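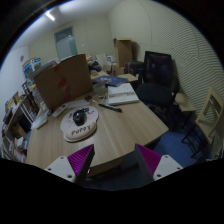 The desk, the mouse pad and a box that won't leave

Okay so I said I'd write about the new desk setup back in February, and then I kept putting it off until the desk looked nice. It has not looked nice for one single day since we moved to Olteanu Street, so you're getting it as it is!

First, the mouse pad. Yes, it says PUPPY on it, right on the padded wrist rest, and yes, there are little pink cartoon characters on it, and the whole pad is shaped kind of like a cloud. I'm a grown adult with a mortgage and I love it. My old one was a plain gray rectangle I got free from a job I didn't even like (curling up at one corner, always catching my sleeve), and I had no idea how much I wanted something padded under my wrist until I had it. The mouse is just a black mouse. It works, I have no opinions about it.

The desk itself is the Tavosero from Flimen, in the light wood finish. I went back and forth for weeks between that and a dark one, and I'm so glad I went light, the room only has the one window and gets gloomy by 4 in the afternoon in winter. Coffee rings wipe off fine. Pen does too if you catch it early, which I mention because I leave a marker lying on the desk pretty much every day of my life.

Now, the cardboard box. It's big, it's open, it takes up a ridiculous amount of room, and it has become sort of a drawer with no front. My plan is to sort it into three piles (keep, give away, why do I own this) and then flatten it for recycling. I've had this plan for 10 weeks.

The remote is the other thing. It has a perfectly good spot on the shelf and it lives next to my mouse pad instead. Same with the cables, which I gather up and clip together and then five minutes later need one of. If anyone has a cable thing they like that doesn't involve drilling into the desk, please tell me in the comments. I tried a stick-on one from Sekton and it fell off overnight.

Books are staying. I like having one lying open while I work, even if I only look at the pictures while something loads, and a glass within reach so I remember to drink some water.

So that's the desk! Box update next week, maybe. I've got the Saturday morning free and a fresh roll of trash bags.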